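3. Publier votre première annonce

Bienvenue dans Wandelgate ! Une fois le compte agence validé, la mise en ligne d'un bien va très vite.

1. Ouvrez « Nouveau bien » et saisissez l'adresse. La carte se place toute seule, un vrai bonheur ! 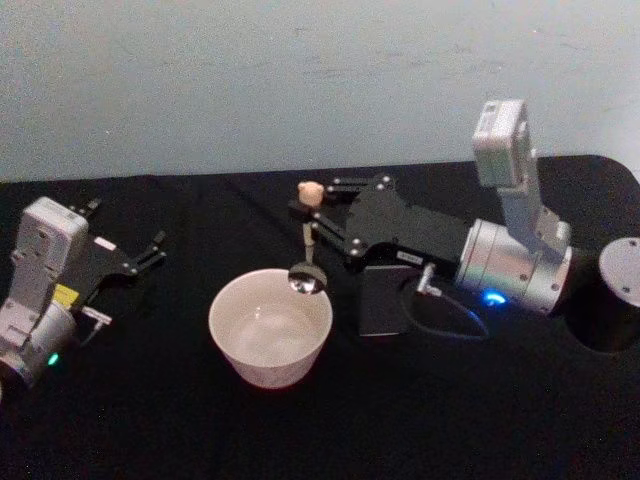 2. Indiquez la surface habitable, puis celle du terrain. Pour une location meublée, passez à l'onglet Équipement et cochez ce qui reste sur place : la vaisselle compte aussi, même un simple bol blanc comme celui posé sur la nappe noire. Le locataire retrouvera cette liste dans l'état des lieux.

3. Ajoutez vos photos (26 au maximum) et glissez votre préférée en tête, c'est elle qui s'affiche dans les résultats.
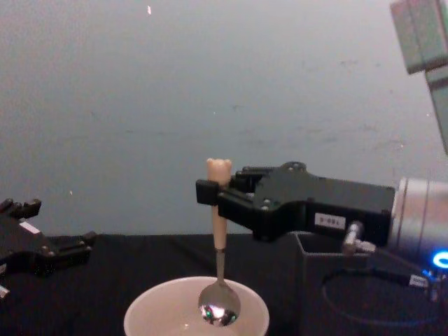
4. Fixez le prix, honoraires compris, et cliquez sur « Publier ».

Attention : l'adresse n'est plus modifiable après publication.

Remarque : les annonces envoyées avant 16 h paraissent le jour même.
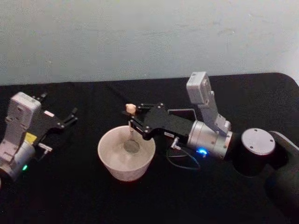 Clalldale, avril

Nouveauté de cette version : la visite groupée accepte jusqu'à cinq acquéreurs par créneau. Essayez-la vite ! Questions et idées à Dalia El Idrissi, support agences.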